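Section 6: Putting Up and Settling In the Kirley Table

Read this section through once before you cut any tape. Most of the calls we get at Ernham are from people who read it afterwards, usually while sitting on the floor.

6.1 Before you start

You will need a second person, a clear patch of floor larger than the table, and the hex key from the small bag. The small bag is taped to the underside of the lid of the box. It has always been taped there. Ezekiel Okafor, who wrote the first version of this guide, asked for it to be moved somewhere sensible and was given a larger bag.

Leave the top in its wrapping overnight in the room where it is going to live. Wood moves when the air changes, and a top that has come off a van in December into a heated kitchen will sulk for a day or so. Lay it flat. Do not lean it against a radiator.

Check the contents against the list:

Table top, one
Legs, four (marked A to D on the upper end)
Side rails, two long and two short
Leg bolts, 8, plus washers to match
Levelling feet, four
Hex key, one
Felt pads, one sheet of 22

You won't need 22 felt pads. The supplier sells them in that size and will not be argued with.

6.2 Fitting the legs

1. Lay a blanket on the floor and put the top on it, good side down. The good side is the one without holes.

2. Stand the rails in place to form a rectangle. The long rails go on the long sides. We mention this from experience.

3. Offer up leg A to the corner marked A and push it home until it meets the rail on both faces. Put in two bolts with their washers and turn them by hand until they bite. Do not use the key yet.

4. Repeat for legs B, C and D. If a bolt refuses to start, back it out and try again straight. Forcing it will work once, and then the leg will be loose for the rest of its life.

5. When all the bolts are in, go round with the key and tighten each one by a half turn, then go round again. Stop when the key begins to flex.

CAUTION: Do not use a power driver. The inserts are brass and the driver doesn't care.

6. With one person at each end, lift the table clear of the floor, turn it over in the air and set it down on all four feet at once. Do not roll it over on two legs. If you're on your own, this is the moment to make friends with the neighbours.

6.3 Levelling

7. Press down on each corner in turn. If the table rocks, find the leg that lifts and unscrew its foot until the rocking stops. It is nearly always the floor. Floors in older houses go where they like.

8. Put a marble or a dried pea in the middle of the top and let go. If it stays put, leave the feet alone. If it wanders, raise the side it is heading for, a quarter turn at a time.

Note: Some owners carry on adjusting after the pea has stopped. We can't help with that.

6.4 The first coat of oil

The top leaves us with a sealing coat only, enough to get it through the journey. It wants a proper coat of Tymoshchuk hard oil before it meets soup.

9. Wipe the top with a dry cloth, along the grain. Work out which way the grain runs by looking at it in daylight from one end.

10. Pour a small puddle of oil in the middle and spread it with a lint-free rag, again along the grain. Use less than you think. Then use less than that.

11. Wait for the time given on the tin, then wipe off everything that hasn't soaked in. The top should look slightly disappointing at this stage.

12. Leave it overnight with a window open and apply a second coat the same way.

CAUTION: Oily rags can heat up and catch fire by themselves. Spread them out flat outdoors to dry before they go in the bin. Never screw them up in a bucket, however tidy it looks.

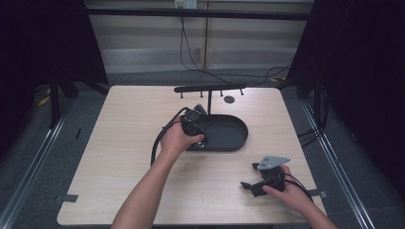 6.5 Daily use

The table may be used lightly after two days and normally after a week. Light use means elbows, paperwork and cold plates. Normal use means whatever goes on in your house.

Put a mat under anything hot. Put a mat under anything wet that is going to stay there. Lift things with hard edges; dragging them leaves a line that you will be able to find in the dark.

Streaks, bands and the odd darker spot in the wood are part of the tree and are not covered by the guarantee, as the tree was not ours at the time. If a mark bothers you, turn the table round so that it bothers somebody else.

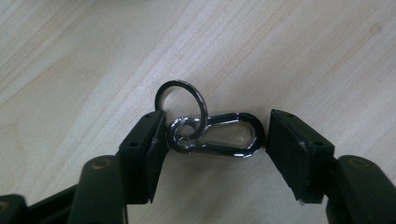

6.6 Marks and what to do about them

White ring: Rub gently with a little oil on a soft cloth, along the grain. Leave overnight. Repeat if needed.

Ink: Damp cloth, at once. After an hour it is a feature.

Scratch: Fine paper, wrapped round a cork block, along the grain, then oil the patch and a hand's width beyond it.

Dent: Lay a damp cloth over it and touch it briefly with a warm iron. The fibres will usually swell back. Oil once dry.

Sticky patch all over: Too much oil. See step 10, both halves.

6.7 Yearly check

Once a year, go round the leg bolts with the key. They will have eased a little, more so if the table has moved house. Re-oil when water no longer beads on the surface.

Spare feet, bolts and keys can be ordered from the Unness workshop. Please quote the number stamped inside rail A. The lost hex key is our most popular product, and 1,000 of them are kept in stock.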